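Stametti Opens Its First Refill Shop in Jarnley This September

JARNLEY - Stametti, the family-run maker of soaps, shampoos and household cleaners, is delighted to announce that it will open its very first refill shop in the old Juhl bakery building this September. Doors open at 9 a.m., and everyone is warmly invited to come by, have a cup of coffee and take a good long look around.

The shop will carry 53 products on tap, from the lavender hand soap many Jarnley families have had by the kitchen sink for years to a new unscented laundry liquid that was made after a great many kind (and very persistent!) letters from customers. Shoppers can bring any clean container from home, have it weighed at the counter and pay only for what goes into it.

"We have wanted to do this for such a long time, and I still can't quite believe we have the keys," said Armelle Pichon, founder of Stametti. "People would stop me at the market and ask what they were supposed to do with all their old bottles, and I never had a good answer for them. Now I can tell them to bring the whole lot over and we'll fill them up again."

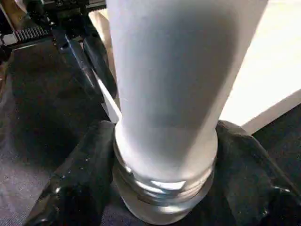
Before settling on the final range, the company ran a trial over the winter with 461 households in Jarnley and nearby Neltel. Their comments shaped a good deal of what is on the shelves - the dish soap is a little thicker than it used to be, and the peppermint shampoo, which was very nearly dropped, is staying.

Members of the trial group will receive a free refill of their choice during opening month. The first 87 other customers through the door will go home with a bar of oatmeal soap, wrapped by hand in the back room.

The shop will be open every morning through late afternoon, with free parking behind the building. Questions are always welcome at the counter, and Armelle will be there herself for most of the first month.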